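Rolum for the New Year: the Kovačević pocket

The January 2021 round of Rolum is off to a cracking start, and I've been itching to write about the one thing everybody keeps asking me at the end of the night, which is what on earth you're meant to do with the pocket.

For anyone who joined us over the holidays, a quick refresher. Rolum uses a 38-card deck: the sixes up to the aces in all four suits, plus both jokers. Four play, in two partnerships, with partners facing each other. Everyone gets nine cards, dealt three at a time, and the 2 left over go face down in the middle. Those are the pocket. Aces count four, kings three, queens two, jacks one, and each joker is worth five, so there are fifty points in every hand and every one of them ends up on somebody's side. First partnership past 107 takes the game.

Bidding goes around once, starting left of the dealer. You name a number and you're promising that you and your partner will capture at least that many points. The lowest bid allowed is 20. The highest bidder picks up the pocket, adds it to their hand, puts two cards back face down and names trumps. Whatever they put back counts for their side at the end of the hand. Then they lead.

Simple enough! But under the house rules we've played since the Cilow evenings, you weren't allowed to bury a joker or an ace. That made the pocket a bit of a rubbish bin. You picked it up, you threw away your two saddest little cards, and on you went. Fine, but a touch flat.

The Kovačević version changes one line. You may bury anything you like, jokers included, but if you bury a card worth four or more, you have to say so out loud before naming trumps. You don't say which card. All you say is "heavy", and play goes on.

I was doubtful about it, I'll admit. It seemed like giving the bidder free points. After a month of it I can't imagine going back. Saying "heavy" tells the table that there's an ace or a joker they'll never see, and from then on the defenders are doing sums in their heads on every single trick. Is it the ace of hearts? Should I hold my king back, or is it already the best heart left? The bidder has banked four or five points, sure, but has also given up the strongest card in the hand to do it, and a joker that's face down on the table can't rescue you when your trumps run out.

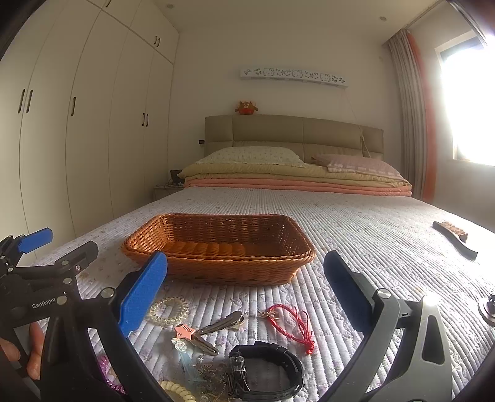
Bead bracelet and hair clips on the bedspread.

A hand from our second evening shows how tight it can get. South picked up the bid at 30, with clubs in mind, holding both jokers, the ace, ten and eight of clubs, the king and seven of diamonds, the queen of spades and the nine of hearts. The pocket gave her the king of clubs and the six of hearts. The dull burial is the two small hearts, leaving no hearts at all and a side that can trump the first one led. The greedy burial is a joker and the six of hearts: five points in the bank before a card is played.

She went greedy. "Heavy," she said (with a grin, too). West guessed she had buried an ace and held up the king of hearts for three tricks waiting for the suit to come round, and by then partner had thrown the ace on the wrong trick and it was all over. South and North made 31. One point to spare!

We played it again afterwards with the cards laid open, burying the hearts, and they made 34. So the sensible line was better on the cards, but with the hands open West knew exactly when to play the king, and you don't get that across a real table. We argued about it until the tea was cold.

A few pointers that have worked for me, for what they're worth.

Count trumps before you count points. There are eight in each suit, with the jokers sitting above the ace, so ten cards in all that behave as trumps. If you have six of the ten, you can nearly always afford to bury one. With five I'd want a strong side ace. With four, keep everything and bury your rubbish.

If both jokers are in your hand, remember they're equal, and the second one played to a trick beats the first. Burying one means nobody can ever do that to you, which is a lovely feeling.

If you're defending against a heavy pocket, lead your partner's likely long suit early and make the bidder use trumps on it. Don't save your kings for later. Later arrives very fast in a nine-trick game.

And if your partner is the bidder, please, please throw your queens and kings on tricks they're winning. Four of the points we lost last week were a queen and two jacks that sat in my hand being admired until the end. (My hand. My fault. I've apologised.)

On scoring, the Kovačević sheet has one more wrinkle. If you say "heavy" and miss your bid, you lose the bid plus the points in the pocket, and the defenders score those pocket points as well as their own. A missed 30 with a joker in the pocket costs you 35, and in a race to 107 that hurts. We tried it without the penalty for one night and people were shouting "heavy" on every hand, so I'd leave it in.

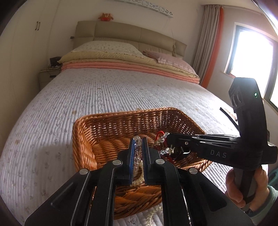
Mechthild Gruber writes that she likes the new pocket very much but thinks the word gives away too little. At her table they say "heavy" for an ace and "very heavy" for a joker, and she finds the defenders bid more bravely the next time because they feel they've had a fair go. She also asks whether the bidder has to speak up when burying one ace and one joker together, and if so, whether it's said twice.

Good question, and we hadn't settled it! For now it's said once, however many big cards go down. Burying both at the same time is so expensive in trick power that I don't think it needs punishing any further. I do like the idea of "very heavy", though, and we'll give it a whirl at the next Cekano night to see how it feels. My hunch is that it'll favour the defence when trumps are split evenly and make hardly any difference otherwise, but I've been wrong about this game before.

The other thing we'll be trying is passing out a hand. At the moment, if nobody bids, the dealer is stuck with 20. Several players would sooner throw the cards in and deal again. My own vote is to keep it as is, as a forced 20 with a lucky pocket is one of the great joys of dealing.

Our running total across all tables for the season so far stands at 2108 points, with the North-South seats a whisker ahead. If you've got score sheets at home that haven't been added in, send them along with both partners' names on them, and mark any hand where the pocket was heavy. I'd love to see how often it pays off.

Bring a pencil and a deck with the twos to fives already taken out, and don't forget to put the jokers back in.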